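Vevusik: demostraciones de recoger la mesa
Ficha de datos, versión 2
Responsable: Morven Swanson
Última revisión: 26 de julio de 2020

Resumen

Vevusik contiene 418 episodios de una sola tarea doméstica: recoger un servicio pequeño (plato, cuenco, cuchara y palillos) y ponerlo en una bandeja. Las demostraciones son hechas por personas, con una pinza de mano en cada mano. Nos interesa una pregunta modesta: si una máquina puede hoy recoger una mesa sin ayuda. Nuestra respuesta, por el momento, es que solamente en parte.

Piezas y dificultad

El cuenco es la pieza más agradecida, porque su borde se deja tomar desde muchos ángulos. La cuchara cambia de posición cuando se mueve el cuenco. Los palillos son lo más difícil: son finos, ruedan, y un error pequeño en la altura hace que los dedos cierren en el aire.

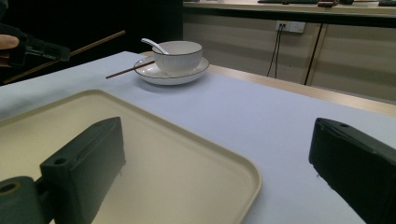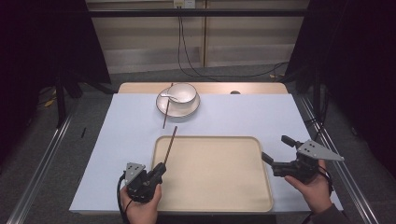
Resultados de referencia

Entrenamos un modelo sencillo en el laboratorio de Vilelcombe y lo probamos con el brazo doble Schmieder. El cuenco llega a la bandeja en la mayoría de los intentos. Con los palillos, el modelo falla alrededor de 6 veces de cada diez, y casi siempre en el momento de levantar. Una persona con las mismas pinzas también es lenta al principio, pero aprende en una tarde.

Limitaciones

No hay comida, líquidos ni vajilla sucia. Tampoco se incluye el lavado. Quien quiera estudiar una cocina verdadera debe combinar estos datos con otros.

Uso y contacto

Los datos se pueden usar para investigación, citando el nombre del conjunto. Para uso comercial hay que escribir antes a Dendell, que conserva los derechos. Los errores de etiquetas se comunican a Morven Swanson, indicando el número del episodio. La próxima versión está prevista para noviembre y tendrá 766 episodios.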